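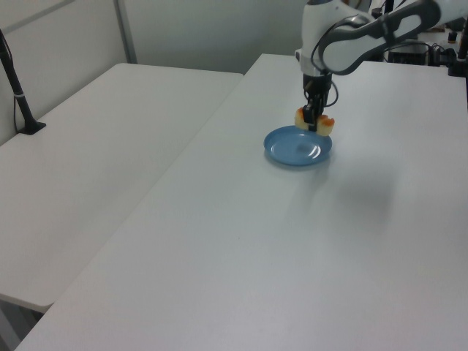 Figure 5. Food transfer with the Loker policy.

5.2 Does the grasp score mean anything?

Loker reports success whenever the fingers stay closed on the item for 2 seconds. We doubt that this measures what a kitchen would care about. In Figure 5 the gripper has the spongy yellow piece clamped between its fingers, held level over the blue plate, and the score would count that posture whether or not the food was ever set down. We reran all 1,944 trials from the Agbayani set and scored them by final placement. Success fell to 70 percent, well under the rate claimed for the original metric. The Itow baseline lost far less, so the ranking of the two methods flips. Some of the gap may come from our softer test items, and we cannot rule that out. We would still not compare policies on grasp score alone, as Rirberg and later work have done.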